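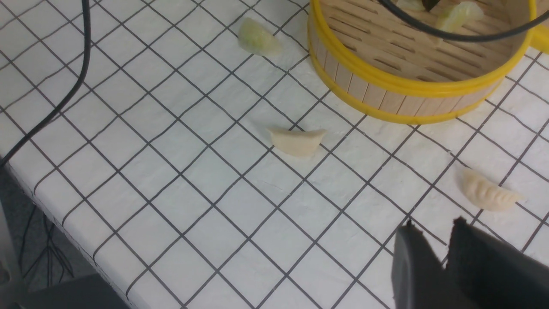

Steaming and Boiling Green Beans: Project Report
Food Science 201, Group 5
Sep 12, 2019

Purpose

We wanted to find out if steamed green beans keep their color and crunch better than boiled ones. Our cookbook says they do but gives no times.

Method

We bought the beans at the Lanon Street market and trimmed them to the same length. One batch was steamed and one was boiled, both without salt. We took beans out of each batch every 2 minutes, up to 12 minutes. Classmates tasted them without being told which was which and scored them for color and bite.

Results

The early samples scored nearly the same. After the halfway point the boiled beans turned olive green and got low scores for bite. The steamed beans stayed brighter but cooked unevenly, and the ones in the middle of the pile were still hard in places.

Problems

Our pile of beans was too deep. We also lost one boiled sample down the sink and had to repeat it with beans from a second bag, which were thicker.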